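Part 4: Setting up your leak and flow monitor

If you've got this far, the Pivis hub is plugged in upstairs and talking to your wifi. Good on you, that was the fiddly bit. Now we do the water side. I've set up a fair few of these around Titunstead and the order below is the one I've settled on, after trying most of the wrong ones.

Before you start

You'll need the little floor sensor, the clip-on flow meter, two AA batteries (not in the box, sorry) and a phone with the app on it. Set aside an arvo if you've never found your own stopcock before.

1. Turn everything off that uses water. Dishwasher, washing machine, the drip line out the back. The meter has to see a still pipe for 200 seconds or it won't take a baseline.

2. Open the app, tap Add Device, then Flow. Type in the four digits off the back of the meter. If it asks for a pairing code as well, it's 1739 until you change it, and please do change it.

3. Clip the meter to the cold main, arrow pointing the way the water goes. Hand tight only. Gøran Granström used multigrips on his and had to order a new collar.

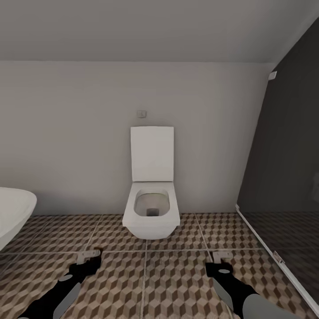

Wall-hung toilet, lid up.

4. Tell the app what's in each room. Toilets go in as Cistern, even if the cistern is hidden in the wall. Choose the flush size printed in your manual, or leave it on Auto and let it learn over a week or so.

Note: Auto gets muddled if two people flush within a minute of each other. It'll sort itself out, just give it time.

5. Pop the batteries in the floor sensor and wait for the green blink. Then put it somewhere a leak would reach early – behind the washing machine is my pick, or under the laundry trough. Metal feet down. Keep it off carpet and mats, which soak up the first cupful and leave the sensor none the wiser.

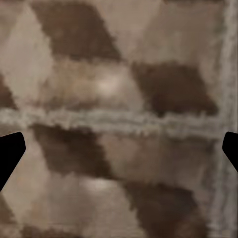 6. Test it with a damp finger across both feet. Your phone should squawk inside five seconds. If it doesn't, hold the side button till it blinks red, and start again from step 5.

Caution: don't dunk it! The case is splashproof and no more than that.

7. Now teach it your taps. In the app choose Learn, then Basin, and run the cold tap full bore until the bar fills. Do the same at half. Mixers are a bit of a pain here, so push the lever hard over to cold or it'll count the hot water system as a second fixture.

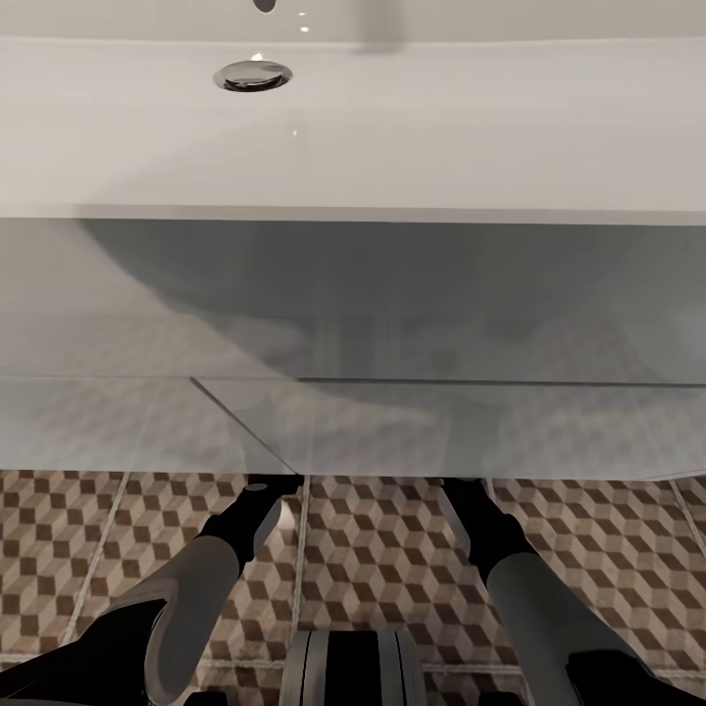

8. Set your alerts. I have mine at 2 litres for an overnight trickle, and that caught a weeping valve in August that I'd never have heard. Madhu Saxena has hers higher as she runs a Shukla softener that rinses itself at three in the morning.

9. Name a backup contact. Mine's Rostislav, next door, who has a key.

If you see error 372, the meter has lost its baseline. Turn everything off again and repeat step 1. Flat batteries will give you the same code, so try those first if it's been a while.
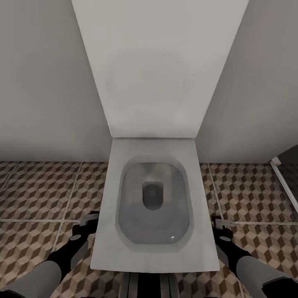 Titunstead Home Water Savers Club – Set-up Help Team

10. Last job, the slow-leak check. Add a few drops of food colouring to the cistern, leave it fifteen minutes without flushing, then have a look in the bowl. Any colour in there means the seal's passing, and the meter will nag you about it until it's replaced. Cistern you can't get into? Skip the dye and run Overnight Check from the app menu instead.

Spare collars and seals are in the Tineo catalogue, or ask Rocío Quezada at the Thursday bench. Part 5 covers adding a second meter for the garden.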